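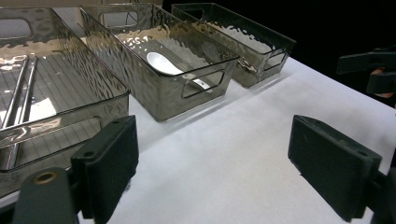
*Three bins in a row: chopsticks in the nearest, a white spoon in the middle one.*

The ticket said: PLANNER HESITATES, BIN TASK, REPRODUCIBLE. It had been assigned to Flenus at four in the afternoon by someone who had then gone home.

I was on the planning side at Flenus that summer, which meant I owned the module between perception and control. Perception handed me a list of objects with poses and confidences. I handed control a sequence of waypoints. When something went wrong, each side opened a ticket against the middle.

I pulled the log. The task was sorting flatware into bins. The policy had picked up a spoon, moved it over the row, and stopped. It held position for 67 planning cycles. Then it placed the spoon in the middle bin and returned to its start pose. The final state was correct. The run had been marked as a success by the automatic checker and as a failure by the person who had watched it.

I opened the cost trace first. A hesitation of that kind usually comes from two goals with nearly equal cost. The planner picks one, noise in the pose estimate tips the balance, it picks the other, and the arm goes nowhere because each new plan cancels the last. The fix is hysteresis: make the current plan slightly cheaper than any rival. We had hysteresis. I had written it in March and covered it with tests.

The trace was flat. The middle bin had been the cheapest goal from the first cycle to the last. The margin was wide. At no point had the planner preferred anything else, and at no point had it sent a waypoint.

I read that twice and went to get coffee.

When I came back I checked the obvious things. The message queue to control was empty. The clock offset was within tolerance. The collision checker had returned clear on every cycle. The bins were translucent, and perception had a poor history with translucent objects; the rippled walls threw highlights that the depth estimator liked to report as small floating surfaces. I looked for phantom geometry above the row and found a little, over the near bin, well away from the path.

So I added logging. I put a print statement at each early return in the dispatch function, built it, and replayed the run from the recorded inputs.

The replay hesitated for 67 cycles. None of my print statements fired.

This was not possible, so I assumed I had built the wrong branch. I had not. I assumed the replay tool was using a cached binary. I cleared the cache, and then the directory, and then built on a second machine. The result was the same. The function was entered, and on the sixty-eighth cycle it produced a waypoint. Between entry and exit on all the earlier cycles there was one call, to a library named Hovov.

I had not thought about Hovov in a long time. It was vendored in the first month of the project, before my time, by a team at Rothe that was later folded into another team. Its readme was one line long: "Arbitration for shared workspaces." It exposed a single function, which took the planned motion and the current observation and returned when it was ready. In every run I had ever profiled it returned at once. It had a line in the profiler that read zero, and I had stopped seeing the line.

I opened the source. It was short and had few comments. It looked over the observation for any region that the tracker had labeled as another agent. If there was one, it estimated whether that agent was about to move toward the same goal. If so, it waited. There was a limit on the wait, set to 100 cycles. I searched the history for the reason it was 100 and found a commit message that said "generous."

I went back to the recorded inputs and stepped through them one by one. The tracker had an agent. It was at the upper right, past the far bin, against the black background: a second gripper, with some of the hand that held it. Confidence was low and unsteady, as it would be for dark parts on a dark ground. It had been there for the whole of the wait.

The estimate of intent was harder to read. Hovov kept it as a single number, decaying a little each cycle and refreshed whenever the other gripper moved. I plotted it. It climbed when the other gripper drifted toward the row, fell when it held still, climbed again, and then went down in a long smooth curve until it crossed the threshold at cycle 67. On the next cycle the spoon was on its way.

In other words, the policy had waited to see if the other one wanted to go first.

I wrote this up for the ticket. I described the library, the threshold, and the curve. I proposed three options: remove the call, shorten the limit, or expose the state so that an operator could tell waiting from hanging. I recommended the third. Then I read the ticket again before posting, and noticed the field for the software version. The run had been made on Flodadel, the trimmed build we shipped to sites with a single arm. Flodadel did not track other agents. That code was compiled out to save memory.

I checked the build flags. The tracker was out. Hovov was in, linked by accident through a math header, and with no tracker to call it had fallen back to something of its own, an unlabeled file of weights in the same vendored folder. It was around the size of a small photograph. I could find no record of who had trained it, or on what.

It was past nine. I ran the full test suite with the call removed. Everything passed. The sort finished faster by exactly the length of the wait. I ran it again with the call in place, and everything passed then too.

I deleted two of the three options from the write-up. I added a status field called `yielding`, wired it to the operator display, and wrote a test for it. In the box for root cause I typed "arbitration, working as designed," and then sat for a while with the cursor after the comma, because I could not say whose design.

The form would not accept the ticket without a severity. I chose low. The reviewer approved it in the morning with one comment, asking me to rename the variable.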